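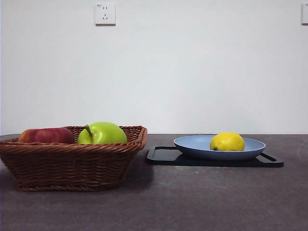

Figure 3. Table layout for the fruit-moving task: apples in the basket, lemon on the plate, plate on the tray.

4.2 The early release fault

We had grown rather fond of the Stivska arm by this stage, and it was a little sad to find that our most stubborn fault came from something we had written ourselves. The task asks the arm to lift the lemon from the plate and lower it into the basket beside the apples (Figure 3). In 9 of the 17 runs it carried the fruit nicely as far as the braided rim, and there it let go, so that the lemon came down on the tabletop instead.

Our first suspicion fell on the camera, and we spent a good many patient afternoons calibrating it again, with no change at all. The logs told us more. The release rule opened the fingers as soon as the wrist felt any upward push, and a light brush against the wicker was quite enough to set it off. The rule had come over unchanged from our Hellwig trials the December before, where every container was low and smooth.

We now ask for the push to last through 6 readings in a row, and for the hand to be inside the rim as well. The fault did not come back in the 10 runs that followed, though we have yet to try a deeper basket.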